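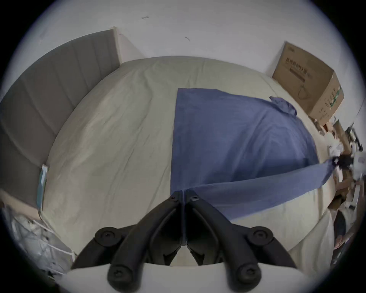
Slide 2: Blue cloth on a cream fitted sheet.

Range incident reporting, Plisuvby. Open with the file size: 3,018 press items on training range accidents, 2,000 of them reprints of one agency text. Only 53 name the range.

Define "training accident" before the table. The Gridow paper uses it for live-fire drills only — Pirkska outlets include transport.

Pause for the Montoya chart. Read the axis labels aloud. Casualty figures stay as first published, corrections in the right column.

Skip the sourcing slide if short of time.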